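Dimanche, la grande collecte de contenants à la salle Clirkside, et j'y étais dès 9 heures avec mes cabas ! Le principe n'a pas bougé : on apporte bouteilles, boîtes et couvercles, on trie, et ce qui peut resservir part à l'atelier Drarnadance. Nicanor Esquivel tenait la table du verre et il m'a confié les petits contenants – les couvercles aussi, hélas, ma bête noire depuis l'an dernier.
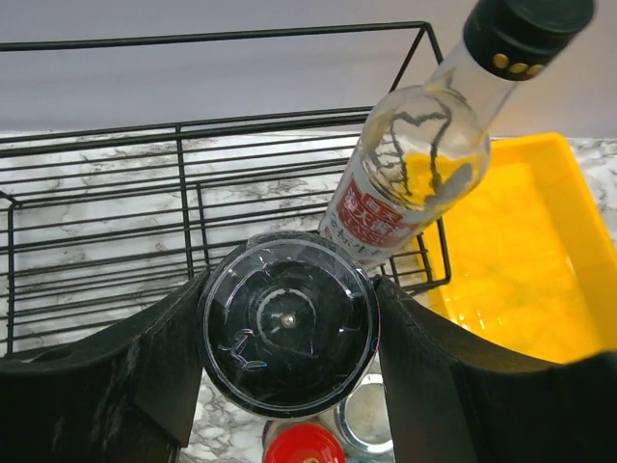

Au tri : une boîte ronde transparente, un bouchon rouge et une bouteille en verre à capuchon noir, étiquette en chinois.

J'ai un faible pour les bouteilles à étiquette, je l'avoue, et j'en aurais bien rapporté deux ou trois à la maison (ma cuisine en déborde déjà). Kornél Szalai, lui, cherche toujours des bocaux de 40 cl pour ses confitures, si vous en avez qui traînent dans un placard, pensez à lui.

Prochaine collecte en janvier, même salle, de 9 heures à midi. Rincez vos bouteilles avant de venir et laissez les bouchons dessus – on les trie sur place.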